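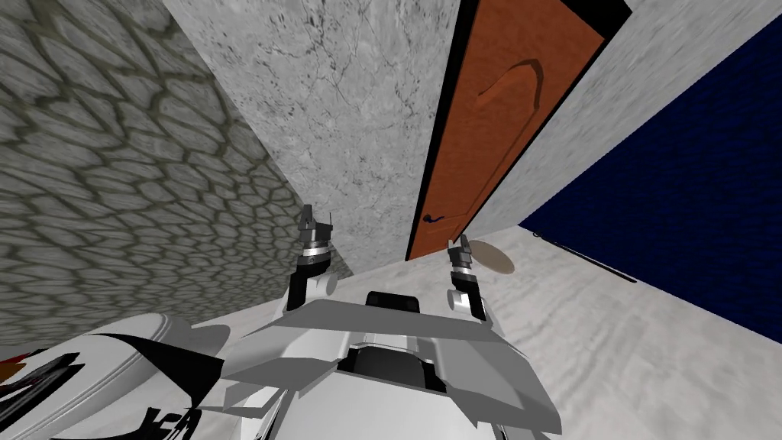 Rundale 2, o simulador da Tronik: fomos ao dia aberto

1 de julho de 2019

A Tronik abriu as portas para mostrar o Rundale 2, o programa com que se treinam robôs de dois braços antes de os deixar tocar em coisas que custam dinheiro. O exercício do dia era abrir uma porta. Passei boa parte da manhã a ver um robô branco e cinzento de braços estendidos para uma porta cor de laranja, com um puxador azul-escuro pequeno, e confesso que já tive reuniões piores.

A instalação correu bem à segunda tentativa. O manual tem 431 páginas e o capítulo das garras vem depois do índice remissivo, vá-se lá saber. Os braços respondem depressa ao comando, e a vista de cima ajuda a perceber onde estão os dedos.

A decoração é outra conversa. O programa sorteia as texturas de cada sala, e a nossa calhou com uma parede a imitar pedra, outra cinzenta cheia de fissuras e uma terceira azul-marinho. Dizem que faz bem ao treino. Aos olhos, nem por isso — ao fim de uma hora pedi café.

O que menos me agradou foi a lista de objetos: pesquisar «porta» devolve 626 resultados sem miniaturas, e escolhe-se às cegas. O rival Grendum faz isto melhor, embora bloqueie com mais frequência.

A licença anual fica em 1.551 euros, ou 3.000 com apoio técnico. Para uma escola, a primeira chega. Quatro estrelas em cinco, e a quinta fica guardada para quando houver miniaturas.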